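Plenusen Traffic Counter Kit, rental and purchase

Setach Visitor Flow Equipment > Counters > Road and Parking

In stock. Ships from our Hindel warehouse, usually 3 working days.

Vehicle counter for places that fill up on holidays. Valley roads, lake turnoffs, trailheads, overflow lots, park gates. Tells you how many cars went in, how many came out, how many are still up there. Sends a text when the road is getting full so you can close the gate before the jam, not after.

What you get
Counter unit, gray or green
Two road tubes, rubber, with end plugs
Steel strap and padlock for the pole
Nails and clamps for asphalt
Battery and charger
Gate display cable
Quick start card (the long manual is a download)

Specs
Lanes: 2, one each way
Battery: 12 days on a full charge at normal traffic, less in hard cold
Alert numbers: up to 100 phones on one list
Storage: full season, does not wipe when battery dies
Data out: USB or text message. No wifi on this model, please stop asking, the Bai has it
Weather: rain and dust ok. Not for standing water

Where to put it
One straight stretch, cars moving at a steady speed. Not on a curve. Not right at the ticket booth, cars stop on the tubes and you get junk counts. Best spot is about 200 feet before the gate. If the road has a bypass track people use when it's busy, you need a second unit on that or your "still inside" number will drift by lunchtime.

Setting the full mark
Count your real parking spaces first. Include the shoulder only if you really let people park there. Set first alert at 80 percent, second at 95. Most valleys with one road in should set both lower, the last cars are still climbing when the text goes out. You can change the marks from your phone, text FULL and the new number to the unit.

Motorcycles: counted separate if the axle setting is on. It is off out of the box. Buses and trailers are counted as one vehicle each but check the axle table in the manual, three axle buses need the long setting.

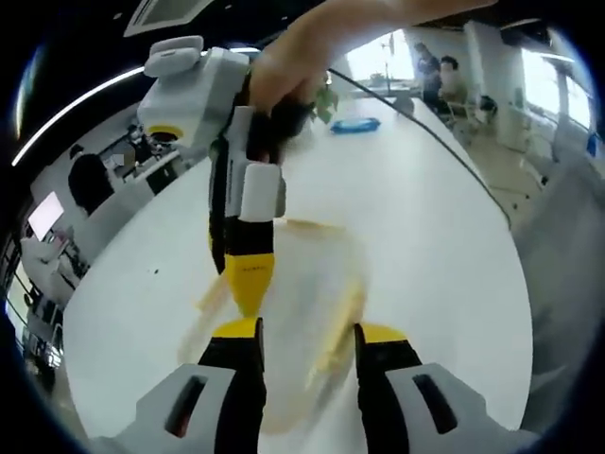
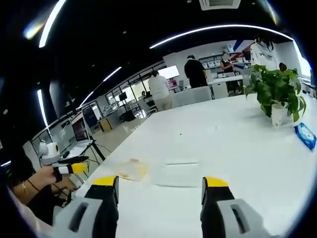 Renting
Rent by the week or by the season. Holiday weeks go fast, book early. Deposit comes back when the unit comes back with both tubes. Worn tubes fine, missing tubes you pay for. Return label is in the lid.

Winter rental: we pull the tube units in December, plows tear them up. If you need snow season counts ask for the Bai side-mount insted, it sits on a post and nothing touches the road.

Who buys these
Town offices, park districts, road departments, a few hotel groups that share one access road. Ok for one-off festivals too but the rental makes more sense for that.

Common questions we get

Can it tell day visitors from overnight? Not by itself. Download the hourly sheet, look at what's inside at 3 a.m., subtract your locals.

Does it read plates? No. No camera in it at all.

Can two units talk to each other? Yes, same SIM plan, pair them with the quick start card. Up to four gates on one total.

Police want the numbers live, can they have them? Put their desk phone on the alert list. Or use the gate display cable and read it off the board.

Tubes came loose overnight? Re-nail, pull tight, then zero the unit. Dont zero it first.

Warranty
One year on the unit, 90 days on battery, none on tubes. Spare tubes sold by the pair, see Parts.

Prices changed this fall, the PDF catalog is old, go by this page. Bulk quotes by email, put the number of gates and your road width in the first message.

Page updated Oct 26, 2021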